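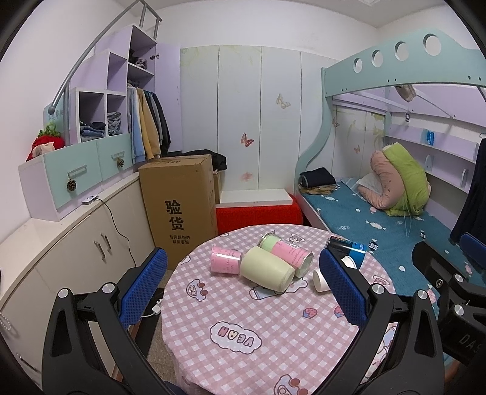
*Cups on the round table, blue pads on both sides.*

Tamunoemi Anozie has been looking after the hand-held grippers at Skistex since January, and she talks about them the way other people talk about bicycles. Ask her what the hardest part of the job is and she goes straight to the pivots.

"Everyone looks at the fingers first," she says. "I look at the joints! If a joint has a bit of play in it, the two pads don't meet where you think they meet, and then every recording you make with it is slightly off."

The grippers go out in pairs, one for each hand. You squeeze, the pads close, and the tool records how you picked the thing up so that an arm can learn to do it later. She gives each of them 10 minutes on the bench before it goes anywhere, and she's happy to run through what happens in that time.

First she opens and closes the jaws slowly with her eyes shut. ("I know how it sounds, but you feel grit long before you see it.") Next comes a wipe along both arms with a dry cloth, then a softer brush for the corners where the linkage folds. After that she sets the closing point against a little metal block, which lives in her coat pocket and has been through the wash at least twice.

"Close on the block, read the number, open, close again. If I get the same number three times I'm happy. If I don't, I start again from the screws."

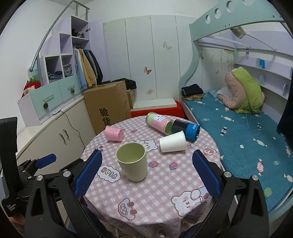 Screws are a favourite subject of hers. Skistex used to tighten them by feel, and each person's feel was different, so a gripper that had been serviced by one colleague would be stiff as a gate and the next one would flop about. Now there is a small torque driver in the drawer, set once and taped so it can't be altered. The round silver heads on the black arms are where she begins, working from the pads back towards the frame, and she never does up one side completely before starting the other. "A little on the left, a little on the right, round again. It takes hardly any longer and the jaws stay square."

What does she test it on, once it's back together? Cups, mostly, and she lights up at the question. A light paper one lying on its side is a lovely test because it will roll away if one pad touches before the other. A stiffer cup standing upright tells you much less, though she likes to have one there for the wide opening. Cans and canisters come last, as they need the jaws nearly all the way open.

"I could do cups all day. You learn so much from a cup!"

The recordings go back to a program the team calls Fisari, which plots the opening of the jaws over time. A healthy gripper draws a clean slope. A sticky one draws steps, and Tamunoemi keeps a printout of the worst set of steps she has ever seen pinned over her bench. That gripper had done 1,059 grasps without a service, and she still sounds rather impressed by it. 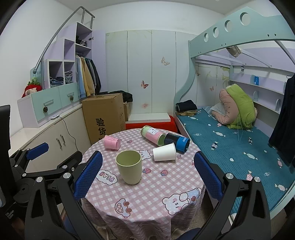 ## Pads and what wears them out

The blue pads are the part she replaces most. The texture is what holds on to a smooth surface, and it goes first at the tip, where people tend to pinch. She runs a thumbnail across it, and if the nail slides she changes the pad. Both pads on a gripper get changed together, even when one still looks fine.

There are 36 spares in a biscuit tin at the moment, which she considers a comfortable winter's supply. Her advice on fitting them is to clean the seat underneath properly, press from the middle outwards and then leave the thing alone for the night.

"People want to try it straight away. I want to try it straight away! But if you squeeze too soon the pad creeps, and you're back at the block wondering why your numbers have moved."

She is now writing all this down for the Brasden workshop, where a second set of grippers is about to go into use. The draft has a page on pivots, two on pads and a long section on cables that she says still needs cutting.

*Interview by Abelardo Echeverri*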